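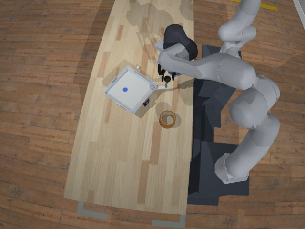
Frequently asked questions: robots and everyday chores

Can a robot do my housework yet?
Not all of it. Vacuums and mowers work well because they do one job on a flat surface. Picking things up, sorting them and putting them away is still slow, and most of that work happens in labs and in simulation.

What does Dulorix do?
We test robot arms on small table jobs: moving a tray, picking up a ball, clearing loose items from a bench. We publish the results for shops and care homes that are thinking of buying.

Why do you start in simulation?
A simulated arm can drop a ball 300 times overnight and no one has to pick it up. We can also change the floor, the table or the angle of a tray in seconds. Our test rooms are built in Kemanier, the software we use for all table tasks.

Do simulated results hold up on a real bench?
Partly. Reaching for an object carries over well. Gripping carries over less well, and anything that rolls or bends is the worst. We list simulated and real scores separately and never average them.

How many tasks have you tested?
134 so far. Nearly all of them are table tasks. Laundry and stairs are not on the list.

Why are such simple objects used?
A ball, a ring and a tray cover a lot of ground. A ball rolls when it is touched wrong. A ring can be picked up by the wall or from the inside. A tray has a rim to grip, and it has to stay level if there is something in it.

Are two arms better than one?
For lifting wide things, yes. For picking up one small item, the second arm mostly gets in the way. Two arms also need more planning time so they don't hit each other.

Can a small shop use one now?
If the same part arrives in the same place every time, yes. The Robichaud workshop trial used one arm to load parts into bins, and it ran without a person standing by for most of the shift. Mixed bins still needed a worker.

When will you test kitchens?
Wiping counters is planned for June. Dishes come later.

Where can I see the scores?
On the Netness results page, under Table Tasks. New scores go up every Sunday.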